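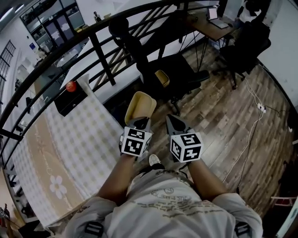 Stair landing, plank floor.

July, 14.20. Sound insulation trial, Metidden house. The Brotell underlay was fitted beneath the bedroom floor this morning by M. Tóth and left to settle for two hours. Footfall was then recorded in the room below, with the door closed and again with it open. The closed-door readings were satisfactory. Reading 16 is to be disregarded owing to traffic.

S. Prantl requests that the offcuts be kept until Egger has confirmed the batch. Edging strip remaining: almost 5 metres. The open-door series is to be repeated before the skirting is refitted. Key returned to R. Schnyder.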